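Ticket 3588: Teacher guide downloads open the wrong file
Product: Parance ebook catalog, educator resources
Status: Resolved
Priority: 3

Reported by a school librarian in Cluvthorpe

When I click "Download discussion guide" on the page for a picture book, I get the guide for a different book. I was after the grade 2 guide for the one about a girl who moves to her grandmother's island. The file that opens is for a middle grade novel about a lighthouse. The file name is correct but the contents are wrong. I tried it in two browsers and on a classroom tablet. The book page itself looks fine, including the cover, the age range and the sample pages.

Reply from Eetu Kokkonen, Brindthorpe support desk

Thank you for the report. I get the same result from our office, so the problem is on our side. Please don't hand out copies of the guide until this ticket is closed. I am attaching the correct PDF to this reply so you can plan your lesson.

Log

Friday, August 9, 2024, morning. Checked the title record in Politis. The guide field points to the right document number. Opened the document from inside Politis and got the correct guide. The fault is somewhere between Politis and the public catalog.

Same day, 11:40. Compared the export list with the catalog. The list is sent in batches of 3000 rows. Every guide in the first batch is correct. The wrong ones are all in the second batch, where each book has picked up the guide from the row above it.

Same day, 2:15. Found a blank row at the start of the second batch. It belongs to a board book that was withdrawn in January and never fully removed. The export keeps the row and the catalog import drops it, so the guides no longer line up with their titles.
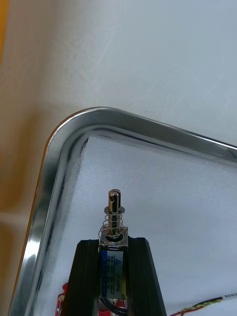
Fix

1. Deleted the leftover record for the withdrawn board book in Politis.
2. Ran the export again and confirmed that both batches have no blank rows.
3. Cleared the stored guide files in the catalog and reloaded them.
4. Opened the reported guide plus a handful of others from the second batch, including two bilingual titles and a poetry collection. All matched.

Reply from reporter

The island guide is correct now, thanks. One more thing. The read-aloud questions on page 3 mention a map at the back of the book, and our paperback doesn't have one. Is that the same problem?

Reply from Eetu Kokkonen

No, that is separate. The guide was written from the hardcover, which has the map on its endpapers. I have passed it to the editor who looks after the guides and asked for a note about the paperback. Until then you can skip that question, and the rest of the guide works with either edition.

Closing this ticket. If you saved any guides from the catalog before the fix, please download them again.

Filed under: Educator Resources > Discussion Guides > Downloads
Last updated: after reporter confirmation, ticket closed
Contact Support | © Brindthorpe Children's Books | Back to top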